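Thread on sorting out the shared room on our floor at Kuusk. It has been my job since October and a few people asked how it's being done, so I'm putting it in one place.

First, the room. It's room 9 at the end of the hall, white walls, wood-look floor, glass along one side. Everybody books it and everybody leaves things in it. I'm the one with the key to the supply closet, so I got the job.

The budget is 374 dollars. That has to cover cable covers, hooks, bins, tape and anything that needs replacing. No new furniture.

I started with the floor. If the floor is a mess you can't roll anything, and most of the big stuff in there is supposed to roll.

Power is the hard part. The wall outlets are all on the wrong side of the room, so whatever goes in the middle gets fed by a strip on the floor. I asked about a floor outlet. The quote came back at several times my whole budget, so strips it is.

What I'm doing with the strips: one per work area, long side against a wall or tucked under a table frame, cord taped down or covered anywhere a person walks. Slack goes in a loose loop under the table with a fabric tie. Don't coil it tight and don't run it under a caster.

Debora De Luca from the second floor did her room last spring and lent me her list. Her best tip was to label both ends of every cord before moving anything. I labeled one end. Then I spent most of an afternoon on my knees following black cables.

The Lomeck cable covers are the ones I bought. They come in 3 foot pieces and snap end to end. Brown would have matched the floor but it was out of stock, so I got gray. They lie flat. The end caps are useless, I threw them out.

Next, the white surfaces. People stick things to them and never take them off. Dots, magnets, tape letters. My rule is now that anything round and colored can stay, because the teams use those as markers, and tape gets a date written on it in small letters. Tape with no date comes off at the end of the month.

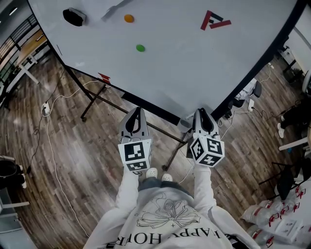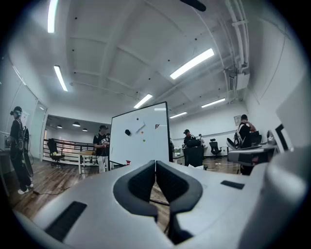 How do you get old tape residue off a white surface without scratching it?

Warm the tape with a hair dryer on low, peel it back slowly, then rub what's left with a soft cloth and a little rubbing alcohol. Test a corner first. Skip scrapers and the green side of the sponge.

Next thing, casters. Before moving anything on wheels, check what is rolled up in them. Hair, thread, bits of tape. I turned one over and had to cut the stuff out with a seam ripper. It rolled straight after that.

Also lock the casters when you're done. A table that creeps while people lean on it is how drinks get spilled. The locks on ours are stiff, so press with your heel, and pull up with your toe to release.

Chairs. Every chair in that room came from somewhere else. Gray ones, black ones, some with cushions and some without. I'm leaving them mismatched. The only thing I did was pick a wall for them, and when you finish you put yours back against it.

Bags. People unpack supplies and leave the plastic in a pile in the corner. The clear ones are worth saving if they're whole, they're good for parts and spare cords. I put one Tisus bin by the cabinet for clean bags. When it's full, the rest goes to recycling. Please don't start a second pile next to the bin.

Clothing and backpacks go on the hooks by the door once I've put them up. For now they go on a chair, which is the problem. I bought 14 hooks. Debora said that was too many. They will all be used by the end of the first week.

Lights. Long tubes on the ceiling, bright, a bit cold. Fine for working. They glare on any glossy white top if it's flat under them, and tilting it a little takes care of most of it. If one starts to flicker, send facilities the room number and which tube, counting from the door. They come faster when they know which ladder to bring.

Layout. I tried the big pieces against the wall for a week and people hated it. They want to walk all the way around while they work. So the big pieces stay out in the open and the desks go to the sides by the glass. You need enough room for two people to pass each other without turning sideways. I checked by asking two people to do it.

I made a floor plan in Tretus, printed it and taped it inside the cabinet door. If you move something for your session that's fine, put it back to match the sheet. If the sheet is wrong, write on it with a pencil and I'll fix it.

Things I would do differently - order the covers before clearing the floor, and tell people the week before. I told them the same morning and got complaints, and they were right to complain.

Cleaning the floor, since it came up in the replies. Dry dust mop first, then a damp one, wrung out well. No steam. Unplug the strips and lift them up onto a chair before the damp mop comes out. It's an extra minute.

Someone also asked about a cable tray under the tables. I looked at a few. The frames on ours have crossbars running at an angle and the clamp-on trays need a straight bar. Fabric ties around the crossbar do the same work and cost almost nothing.

Still to do - hooks, labels on the other end of the cords, and a lid for the bin. The cabinet is its own project and I haven't opened the bottom half yet. I'll add to this thread when I do.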